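Reviews > Simulation > Gripper rule checkers

Last updated 08/04/2022
6 min read

Sedusero checker, the grasp rules add-on. Used it for a month on the bar task. Short version: good rule set, grumpy software, buy it if you have more than one person writing tasks and skip it if you don't.

What it does. You load a simulated task, it runs the thing against a list of practice rules and gives you a pass or a flag for each. Approach speed, finger clearance, contact before close, where the wrist is allowed to go near a table edge. The stock list has 50 rules. We turned 12 off on day one, mostly mobile base stuff we don't use. Turning them off is a tickbox plus a written reason, and I like that a lot. Puvolmont (what we had before) let anyone switch off anything and you'd find out in December.

Setup was a pain. The installer wants its own folder and will not tell you which one. Manual is ok once you find the right chapter, which is filed under Licences for some reason. Allow an afternoon.
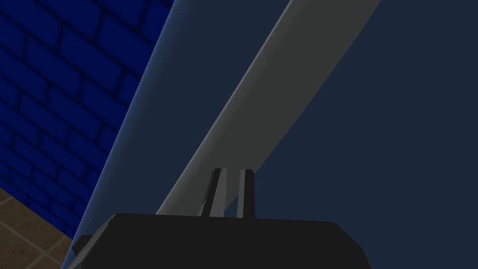
Clearance is the rule I bought it for. Ours says both fingers clear of the part until the controller calls the close, no brushing on the way in. Sounds easy, isn't, when the wrist view is all the policy gets. With a grey bar on a navy surface and the lower end of the bar hidden behind the gripper, you can't judge the gap by eye and I've stopped trying. The checker works from the geometry and gives you a number per finger. Default is strict. I left it strict. Anqi Qian wanted it loosened for early training runs and we did that in a separate profile, named and dated, so it can't leak into the sign-off set.

Next one, the background rule. Says you can't sign off a task on one room look only, walls and floor have to vary between runs while the part and the tolerances stay put. Good rule. Should be in everybodys house standard. The checker reads the scene file and flags you if the wall colour never changes. It does not care if your variation is lazy, mind you. Red wall, blue wall, same tiles, pass. I'd want lighting in there as well, ours is flat as a pancake most of the time and it never said boo.

Reports. Fine. One page per run, rule number down the side, reason for any flag in plain words. Exports to a spreadsheet without wrecking the columns. Batch mode did 400 runs overnight and fell over once, picked itself up again. No complaints there. The colour theme is awful and you can't change it.

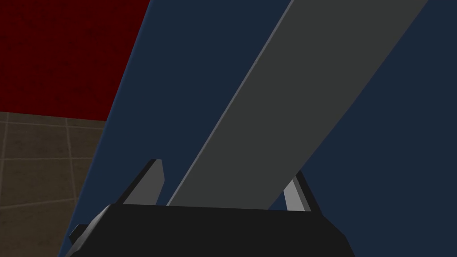 Tomoyo Miyazaki reckons I'm being too kind about the strict default, and that a clearance rule checked only in simulation should be labelled that way on the report so it doesn't get waved around as a safety sign-off for the real cell. Fair. There's a notes field at the top of the report and we now type it in by hand every time. Should be built in. Have asked Sedusero, got a ticket number back and nothing else so far.

Other gripes. Rule numbers changed between versions, so old reports point at teh wrong rule. Keep a copy of the list you tested against. Seat licences are per machine, not per person. Support answers in 30 hours if you're lucky.

Haven't tried the Ovik plug-in yet, Meifang Jia has it running on her machine and I'll add a bit once I've had a go.

Four out of five. Would be a half more with stable rule numbers.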